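Subject: Re: fleece folding, zip position
Date: 13 Jun 2024

Rosimeire Miranda wrote:
> Do you close the zipper before folding? Mine comes
> out wavy down the front and the stack leans. Shelf
> depth is 400 mm, same as the Penduvine unit.

Close it fully, then lay the garment face down on a flat bed. A fitted sheet is fine if it is pulled tight. Hold the bottom hem near the zipper and pull lengthwise until the zipper tape lies straight.

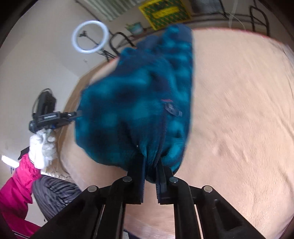 Sleeves go in next, straight across the back, cuffs not overlapping. Fold the sides to a width of 196 mm, then fold up from the hem in thirds. Fuzzy fleece holds a crease badly, so don't press it. My teal and navy one weighs 423 g and stays put under its own weight.

For the leaning stack, alternate the zipper edge left and right. I have not tried the Clalberg dividers.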